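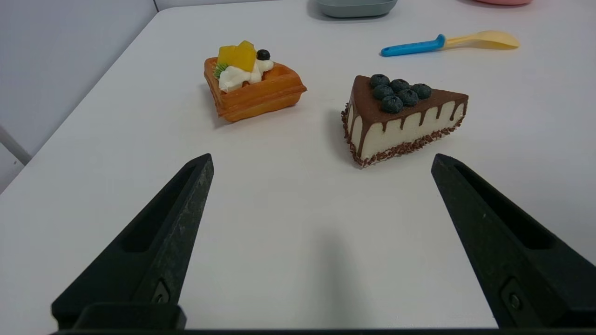
Equipment Planning Report: Tabletop Gripper Station
Yae Sasaki and Nuno Esteves

1. What we had to buy

Our project budget was $1,084. The arm already belonged to the department, so the money had to cover the gripper, the wrist camera, a table surface and the objects to be picked up. We asked for prices in May and got answers from two suppliers, Zekov and Erkach.

2. Gripper

Zekov offered a two-finger gripper with the mounting plate for $811. Erkach was cheaper on paper, but the adapter for our arm was extra and the delivery date was after our lab slot ended. We chose Zekov. Spare fingers were not in the price, and we did not order any. If a tip wears down we will have to print a replacement and check the fit ourselves.

3. Camera and objects

The camera and its cable came to $233. We wanted one small enough to sit at the wrist with both fingertips in view.

That left $40. We spent it on toy food from Bangera. The toy waffle and the slice of toy cheesecake are useful shapes for planning grasps: the waffle is square with a tall topping, and the cheesecake is a wedge with blueberries on top. The blue and yellow spoon lies low on the table, so we put it down as a separate test. The white tabletop was already in the lab.

4. What we would change

We left nothing for shipping, and Nuno paid for the return of a wrong cable. The next group in the Dullholm lab should get shipping quotes in writing before splitting up the budget. They should also price one spare pair of fingers.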